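Home Textiles, Unit 4: Folding Dark Clothes
Reading time: 4 min

Welcome back! Last unit was towels, so everybody got to feel like a genius. Now we move on to dark shorts and shirts, my favorite part of the whole Fleltbridge course, and bring your own if you can — black, navy, charcoal, the harder to tell apart the better.

1. Look at the bag first

Before you fold anything, look at what it has to go into. A soft bag has no walls of its own, so the stack you make becomes its shape. Lay it on the table and find the hem and the seams with your fingers. Pull any strap out to the side where you can see it. A checkered one on teal cloth is a gift, you'll never lose it!

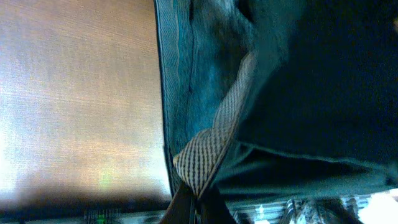

2. Find the waistband

Dark on dark hides everything, and beginners often fold a pair of shorts sideways without noticing. Feel for the waistband, then turn its edge back a little. If the lining is pale, it gives you a line to work from for the rest of the fold.

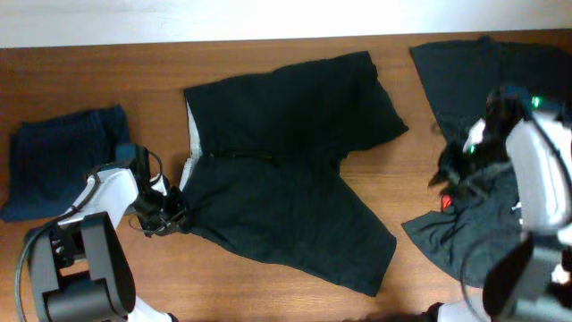 Shorts have an odd outline, wide at the legs and narrow at the waist, and the trick is to get them to a rectangle in as few moves as you can. Spread them flat first, legs fanned out, like the black pair in the middle of the table with the light strip along its left edge. Then bring one leg over the other, smooth toward the hem, and fold in half. The navy piece to the left is the size to aim for, and a slightly rumpled top edge is fine at this stage (mine always has one).

3. When it lands in a heap

Don't shake it out yet! Look for a clue: a bit of white lining, a small logo, a corner that points away from the rest. Take hold there and open the cloth slowly.

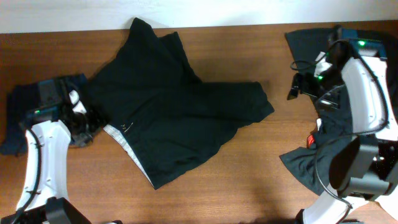

4. Practice for next time

Fold 30 pieces, all dark, and put a check mark on the Tekevley sheet for each one that stays folded when you pick it up.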